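Week whatever-it-is on the suturing arms, and my thumbs hurt

Quick one tonight, the train is at ten past and I've promised Parvathi I'd write up the demo sessions before I forget them. So, no order to any of it.

For anyone new: I spend my days at the console at Kardale, driving two instruments by remote control so that a policy can learn to do what I do. Stitches. Mostly stitches. Pick up needle, drive needle, catch needle, pull through, tie, again. I'm not a surgeon. I did two years as a theatre nurse and then a long stretch of writing software, and somehow that makes me the person with the foot pedals.

We passed 2,863 demonstrations in October. Sounds a lot. It isn't, once Kumaresan has been through with his filter and thrown out everything where I dithered. He has a thing about dithering. If the needle hangs in the air while I think, the model learns to hang in the air while it thinks, except it isn't thinking, it just hovers there like a wasp over a jam jar. We had a whole batch of that in the spring. Beautiful hovering. No stitches.

So the rule now is plan it with your hands in your lap, clutch in, go, clutch out. If you lose your nerve halfway you bin the episode. There's a pedal for binning. I've worn the rubber off it.

The handover is still the horrible bit. One side has pushed the needle, the other has to come and meet it, and for a second both of them have got hold and you can bend it or twist it or just fling the thing. Doing it myself I go by feel, only there is no feel on our rig, no force coming back to the handles at all, so what I'm really doing is watching how the thread moves and how the surface dimples. I didn't know I was doing that until Ro-un sat behind me and asked why I always waited before closing. Waited for what? Had to think. I wait for the dimple to relax. Never said it out loud before.

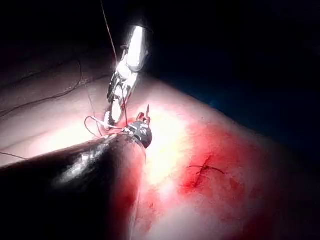
Which matters, because if I'm reading the dimple then the policy has to be able to see the dimple too, and with the old lights it was all glare. Gillespie has been at the lamps with tracing paper and tape. Better. Not fixed. There's still a blown out patch wherever the surface curves up towards you, and shiny metal is shiny metal, you can't do a lot about that short of painting the instruments, and he did ask.

Thread is the other thing. Nothing in the simulator behaves like thread. Gowda (our sim, named after a cafe, long story) gives you a nice obedient noodle. Real thread has memory, it wants to go back to the shape it had on the card. It loops up behind the jaw where you weren't looking and then you close on it. I must have done that 15 times in one morning. I used to bin those. Hema said keep them, as long as I carry on and sort it out, and label where the recovery starts. So now we have a folder called "oh no" and it's probably the most useful folder on the server.

I was sniffy about that at first. It felt like handing in my worst homework. But the policy trained on only the clean ones had no idea what to do the moment something went wrong. It'd get a loop over the jaw and simply carry on tying, very confident, tying itself to the practice piece. Add in the messy ones and it opens, backs off, has another go. Not always. Often enough that Parvathi stopped sighing.

Things I have learnt that are in none of the papers, or at least none I've read:

Hands get worse after lunch. Mine do anyway. I do knots in the morning and boring reaches in the afternoon.

Two operators is a pain. Ro-un throws her knots the other way round from me, both perfectly good knots, and the model averaged us and produced something that wasn't a knot in either direction. We now tag every episode by operator and there was a Serious Meeting about whose way wins. Hers. I'm relearning. It's like being made to write with your other hand.

Slow is not the same as smooth. I thought if I went really slowly I'd be giving it lovely clear data. Rubbish. Slow me is wobbly me. At normal speed the wobble goes away.

Drink something. Wear the flat shoes. Don't rest your foot on the clutch when you're talking to somebody, the left arm will drift and Kumaresan will see it in the logs and he will come and find you.

I also tried the Prumska handles, the borrowed set, for an afternoon. Lighter, nicer to hold, wrist turns much further before you have to clutch and reset. But the pinch is springy in a way that made me squeeze too hard and I kept mashing the thread. Ro-un loved them. Course she did. So there may be another Serious Meeting.

Someone in the comments last time (hello Munen people, I know you read this) asked if it's odd to teach a machine a thing you've got in your hands. Bit. The odd part is watching it play back. It's got my habits. I do a little flick at the end of a pull, no reason for it, I think I picked it up years ago from someone faster than me, and the first time the arm did the flick on its own I laughed so much I had to go and stand in the corridor. Hema wants the flick out. Says it's wasted motion and it'll snag one day. She's right but I'm dragging my feet on it.

We're nowhere near anything clinical by the way, before my mum forwards this to the whole family again. It can get a single stitch in, on a good day, with me sat there with a hand over the stop button. Two in a row is still a cause for biscuits. The second one tends to go wrong becuase the tail of the first is lying about in the way and most of my early demos started from a nice tidy surface. So that's the next block, start every episode in a mess. Tails everywhere, needle parked somewhere daft. My job is now to be untidy on purpose and then cope.

Right, coat. I still owe you the post about the foot pedals and what we changed on them, and Gillespie says he'll let me put up his lamp drawings if I redraw them so you can read his writing. Next time, if my thumbs hold up.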